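Equipment Purchase, Second Progress Report
Prepared for Maysoun Zoubi, Program Office
August 2, 2025

Maysoun, you asked for a plain account of what the money bought and what we would like to buy next. The first part is short.

Spent so far: 77 percent of the equipment line. The two arms took most of it, as planned. The enclosure cost very little, which shows if you stand close to it. We had a quote from Drivora for a proper light-tight booth and another from Melow for something nearly as nice, and after reading both we bought black fabric, cord and clamps. Didier Bouvier put it up in an afternoon and would like it recorded that he is not a tentmaker.

Behind schedule: spare gripper fingers. They were ordered from Prelex in May and have had a shipping date ever since, though never the same one. Gerasimos has been told to stop calling them before lunch.

Under budget: props. The tabletop tasks run on toy kitchenware and small household bits, and the whole shelf cost less than one connector. Maëlys Vasseur keeps the list and defends it against people who want nicer toys. 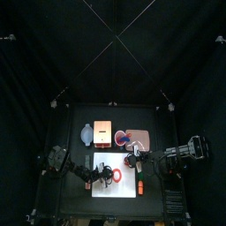

Photo: Dorian Cordier

Both arms now share one table, and that brings us to cables. We budgeted for arms and left the wiring between them to optimism. A cable management kit from Royer is the first item on the new request, at $93 per arm. We need two, plus one to cut wrong.

The second item is larger. We ask to move $2000 from travel to spares, enough to cover a replacement wrist and a second set of fingers from a supplier other than Prelex. The conference we would have attended will be streamed, and Dorian has agreed to watch it on behalf of the group.

The third item is a service plan for the arms, 6 months to start. I argued against this last year and would be grateful if that memo stayed in its folder.

If the transfer can be approved before the next ordering window, the parts go out on the same purchase order as the cable kits and we pay shipping once. Quotes are attached, including the booth, in case anyone feels generous.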